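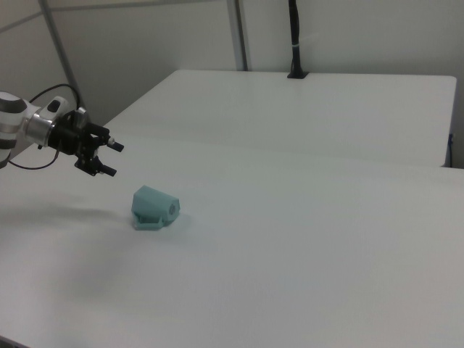
Prints, mostly small ones, from the spring onwards. I'm Bijan Salehi, I live in Jirncombe, and I print things in plastic, far too many of them if you ask anyone I share a cupboard with. The pale green was a colour I fell for in April and I've hardly loaded anything else in that machine. It's a mint, really, and it does a lovely thing on a white table, where you get a soft grey shadow along the bottom and the layer lines only just show. I like leaving the lines in. I know people sand and fill and prime theirs, and good for them, but I'd sooner be getting on with the next one.

The shape took me ages. It wanted a boxy top with a slope on one side and a rounded end on the other, and a base that sticks out a bit wider so it would sit flat and not rock about. The little round recess in the end was the worst of it! I redrew that recess over and over on the kitchen laptop, usually with toast in the other hand. Print time for the final version was 203 minutes, which is exactly long enough to walk to the Mansour bakery, have a coffee, forget what I went for and walk back again.

A few notes for anybody who wants to try the same sort of thing:

Filament. Flarberg matte, the cheaper reel. I've had two reels arrive a bit tangled and the shop swapped them both without a fuss.

Temperature. I run it at 203 as well, funnily enough, same number as the minutes. Go hotter and mine gets stringy inside any small hole.

Layers. Fairly thin, 176 of them on this one. The slope looks much better for it (on thick layers it goes like a staircase).

Base. Print it base down, no supports. I did try it on its end once and had to scrape it off the plate with a paint scraper, and I'm still finding bits.

Now, the tables. I've had more messages about the plain white tops than about anything I've put on them, which is a bit galling after all that redrawing, but fair enough, they're good tables. A matte white suits pale plastic far better than the shiny stuff, because you don't get a great bright stripe of ceiling light across everything. 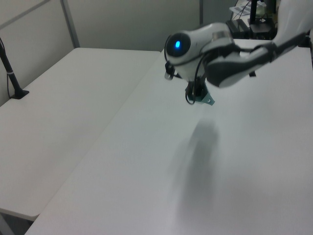 Keeping them clear is the hard part. My rule is that whatever comes out for a job goes back in the tub before the kettle goes on, and I stick to it most days. Pencil marks come off with a damp cloth, glue doesn't, and a friend from Drerkurness swears by a plastic ruler for lifting the dried blobs. She's right, though it does your nails no good at all.

Colours next! I've got a teal waiting, a proper deep one, which I think would look smashing beside the mint. I'd like to do the same shape in both and stand them side by side on the shelf by the window. I may make the base a touch wider while I'm at it, and I want to try the recess slightly deeper too.

If you'd like the drawing, drop me a line through the contact page and I'll send it over. There were 328 files in my prints folder last time I looked, and 20 of them are called "final", so give me a day or two to find the right one.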